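Notes for week 6, glazes and how they fit the clay. I typed these up fast, so if something looks off, ask me in class and I'll fix the copy in the folder.

Last time we got through bisque firing and I promised we'd finally talk about why glazes go wrong. Everybody in the room has opened a kiln and felt their stomach drop, me included (I lost a whole shelf of soup bowls one January and I'm still a little sore about it). So let's start with what glaze is.

## Glass, more or less

A glaze is a thin layer of glass melted onto clay. Three kinds of ingredients do the work. Silica makes the glass. Alumina stiffens it so it doesn't slide off the pot. Fluxes bring the melting point down to something our kiln can reach. If your glaze ran all over the shelf, you probably had too much flux for the temperature, you put it on too thick, or you fired hotter than you meant to. Check thickness first! It's the cheapest thing to fix.

Selina Kälin asked last week if you can just mix two glazes you like and get a third one you like. Sometimes, sure. But two glazes that are each stable can melt a lot lower when they meet, and that's why the overlap line on a pot is often where the drips start. Try it on a tile with a little clay catcher under it before you risk your good mug.

## Fit

Clay and glaze both shrink as they cool, and they don't shrink by the same amount. If the glaze shrinks more than the clay, it gets stretched and cracks into a fine web. We call that crazing. If the glaze shrinks less, it gets squeezed, and it can pop off in slivers, usually at rims and handle edges. That one is shivering, and I'm much stricter about it – slivers of glass in somebody's oatmeal are no joke. A shivering pot goes in the trash, even a beautiful one.

Crazing can show up late. I've heard pots ping on my kitchen shelf weeks after firing. For a vase I don't much care. For a bowl you eat from, I'd want a glaze that stays whole.

## Rims

Glaze pulls thin over any sharp edge as it melts, so a rim is where color changes most. An iron glaze that's nearly black on the wall can break to rust on the lip. Some people fight this and some people plan for it, and painting the rim a separate dark color is an old, easy way to give a plain piece an outline. 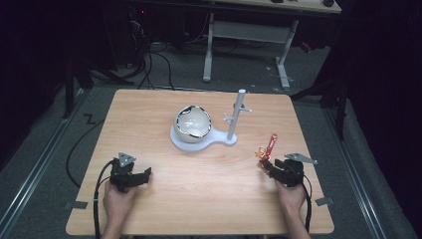 *White bowl, black-painted rim. Look at how irregular the edge of the black is.*

A wobbly line like that can be charming or can bug you forever. If you want it steady, center the pot on the banding wheel, load the brush well, rest your elbow on something solid and let the wheel do the moving. Kalkidan Mersha prefers to dip the rim upside down in a shallow tray, and her lines come out cleaner than mine, so try both.

## For next time

- Make 14 test tiles from the same clay you throw with. Stand them upright, with a foot.
- Dip each one once, then dip the top third again so we can see thick next to thin.
- Write the glaze name on the back in underglaze. Pencil burns off.
- Read the handout on cones up to the part about heat work – skip the charts for now.

Frøydis Rønning has the spare banding wheel this week. Zewditu Jemal is loading the kiln, so get your tiles to her bone dry, please, and not wrapped in plastic.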